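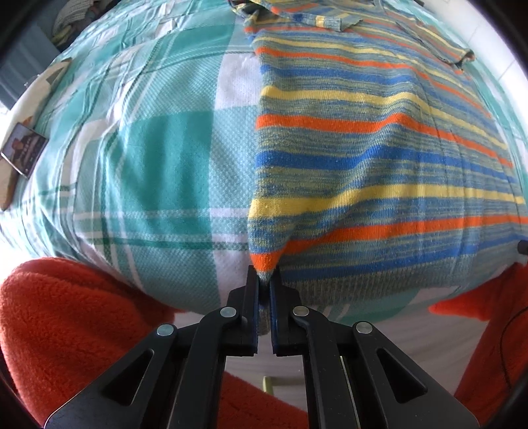 Striped knit shirt on a plaid cloth.

About Oltodham Knitwear Repair

Oltodham mends sweaters, cardigans, knit shirts and socks for customers who send them in by mail or bring them to the counter. Nilton Puma opened the shop with one worktable and a secondhand linking machine. There are now 11 of us, and the worktable is still in use by the front window.

Most of what we do is moth holes, worn elbows and cuffs that have come undone. We keep 400 shades of yarn on the shelves, mainly wool from Jurić and cotton from Ullura. If we can't match a color, we send you two or three close ones to pick from before we start.

Every piece is checked and priced before any work begins. Small holes are usually back with you in two weeks. Re-knit cuffs and collars take longer, and January is our slowest month for turnaround. We do not take leather, fur or woven suits.

We also teach. The Thursday evening class covers darning, Swiss darning and picking up dropped stitches. Needles and practice squares are provided, and you are welcome to bring something of your own.

The counter is on the ground floor of the Jollov building, next to the side entrance. Parking is behind the building.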